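Housekeeping Practice, Unit 3
Handout: Clearing and sorting a bedroom in daily use
Vilach Home Care Course, November group

In Unit 2 we spoke about cleaning products. Now we come to the work which takes more time in a real home, namely the small things lying on the bed and on the furniture. Please read pages 82 to 85 of the course book before the practice.

1. Surfaces first

We begin always with the bed, because it is the largest surface and we need it later for folding. Pick up the rubbish first (wrappers, used tissues), then the soft things such as toys and cloths. Do not shake the bedspread while something is still on it.
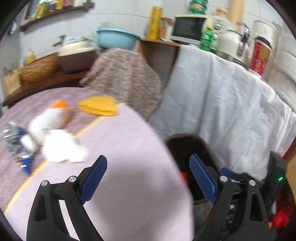
What should I do with a thing if I am not sure it is rubbish?
Put it in a small basin or box and ask the family at the end of the visit. An item which looks worthless to you can be important to a child.

2. Baskets and basins

Many families store things in open baskets and plastic basins on a shelf. Leave each container in its place and return to it only what belongs there. If a basin has a lid, close it after you finish. Dry plants and twigs are dusted with a soft brush, never with a damp cloth – small pieces break off and stick to it.

3. Folding and covers

Sheets and cloths which cover furniture are of two kinds. Some protect from dust and can be washed together with the bedding. Others are decoration, and for these you ask first. In the Ziledex workbook, exercise 139, you find the steps for folding a large sheet alone. Knitted pieces are folded flat and laid down, not hung, or they will stretch.

When you straighten a cover, check that the hem is at the same height on all sides. Small things on top should be lifted off before you pull the cloth.
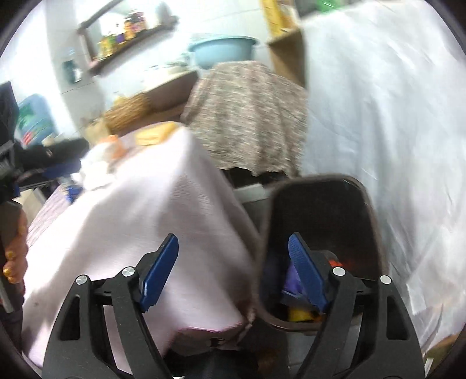
Figure 2. Folded yellow cloth at the far end of a draped surface.

4. For the next lesson

Bring one pillowcase and one knitted item from home. We meet in the Cullar room at 3 p.m. The written task is exercise 140, half a page, by hand or typed.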